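Last updated: 14/09/2025
2 comments · 33 shares

3.2 The Flunar finger kit in daily use

We came to the Flunar kit the way most small groups do, which is to say by wearing out what we had and asking our neighbors what they liked. Mutby sells it as a pair of fingers with replaceable grip pads, and Elvia Escobedo was kind enough to fit ours in July and to stay patient while we learned the software. Over the review we logged 2924 grasps, of which the first 2000 were done with the pads exactly as supplied — a long stretch, we admit, but we wanted to know them well before changing anything.

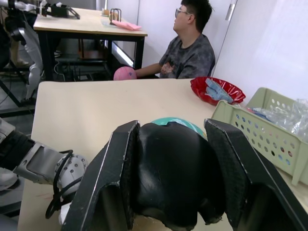
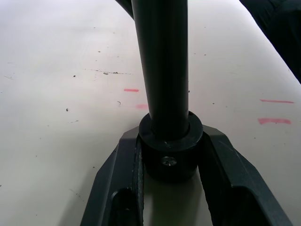
Figure 2. Objects held between the two fingers.

Pad wear was the question our readers at Pletley asked most often, and Montserrat Mendoza kept careful notes on it for us. Soft things and hard things ask for quite different settings. The rounded black object with the teal-green top creases where the fingers squeeze it, while the collar around the black rod is gripped from both sides, with a ribbed pad on the left, and we would gladly see Mutby offer a separate force preset for each kind.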